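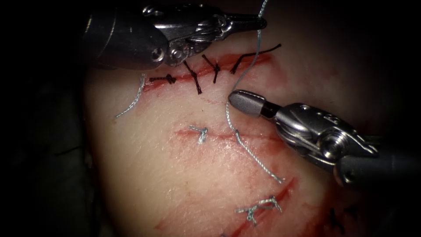
Page 31

About Boltness

Boltness supplies sterile suture thread and wound-closure packs to teaching hospitals and veterinary schools. The Wiken plant ships up to 3055 cartons a month - mostly braided and single-strand thread.

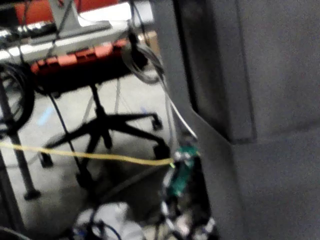
COMPANY / OFFICES

Orders are handled at Wiken. The minimum order is 60 packs. Grulix, our stock system, tracks each lot by number.
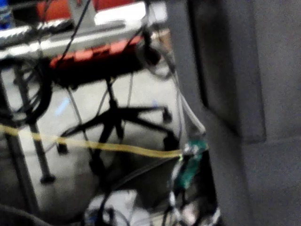 At the Wiken office.

Posted in February by Boltness Web Desk

This site uses cookies. Accept / Settings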